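Chapter 7

What the Quote Leaves Out

After reading this chapter you should be able to

build a first-year budget for a single robot cell
separate purchase price from cost of ownership
sort end-of-arm parts into those you buy once and those you buy forever
write a spares list that a purchasing office will sign

A quote for a robot arm is a pleasant document. It has a logo at the top, a delivery date in the middle, and one number at the bottom, and the number is usually smaller than you feared. Buyers have been known to forward it upstairs the same afternoon. Most of this chapter concerns the months that follow.

Consider the packing plant at Flerkthorpe, which we will visit several times before Chapter 10. The plant ordered one arm from Trurka to move boxed goods from a bench to a shelf. The request that went to the finance office had one line on it: robot. By July the cell had generated 15 separate purchase orders. None was large, and none was for a robot. There were brackets, cables, a second set of brackets to replace the first, a mounting post, a camera, another camera, and finger pads in a quantity that finance took for a typing error.

The typing was fine. The pads wore, as pads do, and the plant had budgeted for the arm as if it would arrive with hands that lasted as long as its elbow.

7.1 Three kinds of money

Equipment planners divide the cost of a cell into capital, integration, and consumables. Capital is the arm and its controller. Integration is everything it takes to make the arm useful in your building, including the hours of whoever does it. Consumables are the parts you will be reordering when the warranty card has been lost.

The first kind gets a meeting. The second gets a paragraph. The third tends to get a credit card and a short, irritable email. A sound plan gives each its own line, its own owner, and its own review date. It also settles in advance which kind of money pays for a part that breaks in its first week, a question that can otherwise occupy two departments until fall.

7.2 Starting at the business end

When you price a cell, begin at the gripper and work back toward the plug. Parts closest to the product get hit, scraped, and swapped most often, and they are where a vendor's base price is likely to be silent. Take a blank sheet and write down every item past the last joint of the arm, with a column for who supplies it and another for how long a replacement takes to reach you.

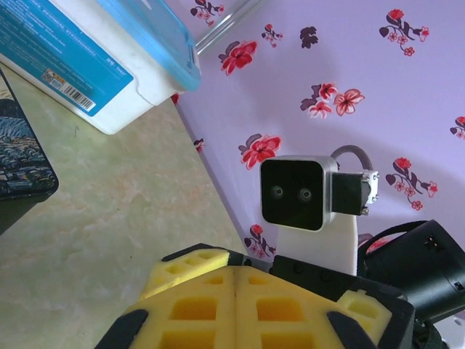 Figure 7.1 Yellow foam finger pads held in black clamp pieces, with a two-lens camera mounted above them. Each of these belongs on its own line of the budget.

Workneh, the supplier the Flerkthorpe plant settled on for pads, sold them at 7 dollars apiece or 156 dollars for a box. The plant bought singles for months - the box needed a second signature - and paid for shipping every time. Its spending on pads and postage reached 276 dollars before anyone asked for the signature, which was then given in under a minute.

Cables deserve the same suspicion. A cable that moves with the arm should be listed as a spare from the first day, and so should whatever holds it. Write down the connector type while you can still reach it. If the bracket was made to order, keep the drawing, and keep it somewhere other than the laptop of the person who made it.

Before you start section 7.3, fill in the Tatier worksheet at the back of the book for a cell you know. Leave the robot line blank until last.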